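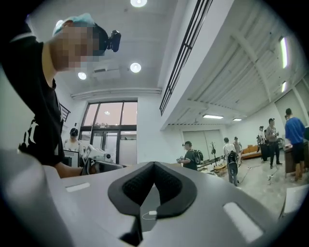 4. Demostración con la pinza de mano

Este capítulo explica cómo enseñar una tarea al robot con la pinza de mano Lerex. Si usted va a trabajar por control remoto, pase al capítulo 5.

4.1 Antes de empezar

1. Cargue la batería de la pinza hasta que el indicador quede fijo.
2. Compruebe que los dos dedos abren y cierran sin resistencia. Si uno de los dos roza, afloje el tornillo de la base un cuarto de vuelta.
3. Limpie los marcadores con un paño seco. No use alcohol, que borra la impresión.
4. Encienda primero el receptor Puvutik y después la pinza. En el orden contrario, la pinza no recibe la hora y la grabación se rechaza al final.
5. Abra el programa Kumsa y escriba el nombre de la tarea. El nombre admite letras, números y guion bajo, sin espacios.

Nota: el receptor usa el puerto 686. Si su red lo tiene cerrado, pida al administrador que lo abra.

4.2 Calibración

1. Coloque la pinza sobre el punto de inicio de la mesa, con los dedos hacia delante.
2. Manténgala quieta durante 15 segundos.
3. Espere el mensaje «Posición aceptada». Si no aparece después de 3 intentos, revise la iluminación y repita desde el paso 1.

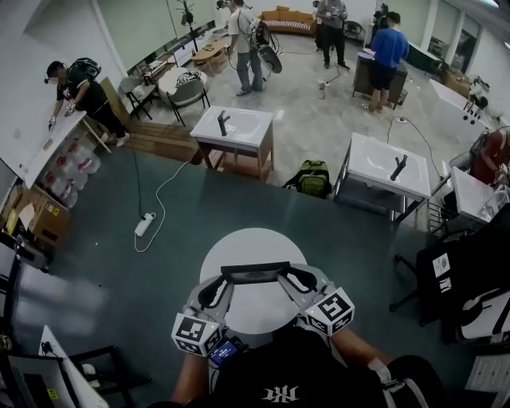 4. Levante la pinza despacio y vuelva al punto de inicio. El error que muestra Kumsa debe volver casi a cero.

PRECAUCIÓN: no tape los marcadores con la mano, la manga o un cable. El sistema pierde la posición y no siempre avisa en el momento.

4.3 Grabación

1. Pulse el botón una vez. Un tono corto indica que la grabación está en marcha.
2. Haga la tarea a velocidad tranquila y constante. Los movimientos bruscos son difíciles de reproducir para el robot.
3. Si se equivoca, no corrija a mitad del movimiento. Mantenga pulsado el botón para descartar la toma y empiece otra.
4. Al terminar, regrese al punto de inicio y pulse otra vez.

Nota: cada toma ocupa hasta 430 MB. Revise el espacio libre antes de una sesión larga.

PRECAUCIÓN: no meta los dedos entre las piezas de la pinza mientras está encendida.

Texto revisado por Berhanu Gudeta, Gandodine, miércoles 16 de octubre. Los cambios del menú de Kumsa se incluirán en la edición de noviembre.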